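The gripper that thought it was holding something

Bench notes from the folding cell

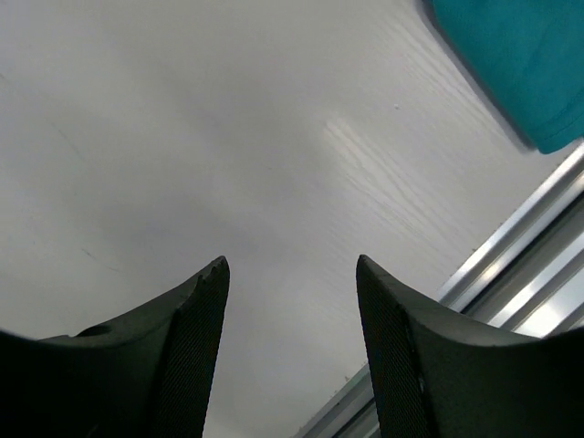 Iresha Selvanayagam wrote back before I'd even finished the draft of this item, to say that if the log claims a grasp and there's no cloth in the fingers, then the log is the fault and the gripper is the symptom, and would I please put it that way round. So I have! She's right, as usual, and it took me most of September to come over to her side.

For anyone who skipped the last issue: the cell's job is to pick up a cloth, fold it in half, fold it again and put it on the pile. We'd been feeling pretty good about it. Then the overnight runs started coming back with piles that were too short. The counter said 289 folds and the pile said otherwise, and every single cycle was marked as a success. No alarms, no retries, nothing in red. The arm had been closing on thin air, lifting thin air very carefully and setting it down on top of the real cloths, and then giving itself a pat on the back.

My first guess was the fingers. Cloth is slippery stuff, the ridges on the pads do fill up with lint, and I'd been lazy about brushing them out (guilty). So I cleaned them, swapped them for the spare pair from Stuver, ran it again, and got the same thing. Second guess was the camera calibration, and I lost a whole afternoon to that one. The calibration was fine. I now have a very nice calibration report if anybody wants it.

What finally cracked it was slowing everything down and watching the finger width next to the motor current, which I should've done on the first morning. The grasp check in the Bresska controller wants two things before it says yes: the fingers have stopped moving, and the current has gone up. With a thick towel that works great. With a single layer of cloth, closed fingers and closed-on-cloth fingers are so near each other in width that I'd loosened the width limit ages ago to stop the false misses. And fingers that close all the way on each other also stop moving, and the current also goes up. You can see where this is going. I had basically told it that holding nothing was good enough.

The misses themselves came from somewhere else. The cloth was drifting toward the rail side of the table over the night, a little more with every fold, and the pick point wasn't following it far enough. One problem made the misses and the other one hid them, and if I'd only had one of the two I'd have found it before lunch.

Now the part I'm less cheerful about. On two of the bad cycles the arm followed the cloth out so far that a finger touched the rail on the way down. It didn't hit hard, and the force stop never tripped, but that's sort of the point, it should have. The limit had been raised for the heavy towels and it stayed raised. I was standing right there for one of them with my hand on the table to straighten a cloth, because the status light was green and I'd gotten used to green meaning everything's okay. Please don't do that. I've stopped doing it. If you need to move a cloth by hand, hit pause on the pendant, wait for the arm to park, and then reach in.

What's changed so far:

The grasp check now has a third step. After the lift, the wrist camera takes a look, and if there's no cloth between the fingers the cycle is marked as a miss and the arm tries again.

After 2 misses in a row it stops and waits for a person.

The force limit goes back to the low setting at every restart, and you have to raise it on purpose for towels.

There's a keep-out strip along the rail in the Sorer planner. If the cloth has wandered into it, the arm leaves it alone and asks for help.

I ran it last night with the new check and got 11 misses flagged, each with a picture attached, so at least it's owning up to them. The drift is still there. Khondokar has a grippier table mat they're willing to lend us, and I'd like to try that before I go messing with the pick point again. If you've got old logs from the thin cloths, treat the success numbers as unreliable and send them over to me, I've got a script that pulls out the cycles where the fingers closed all the way.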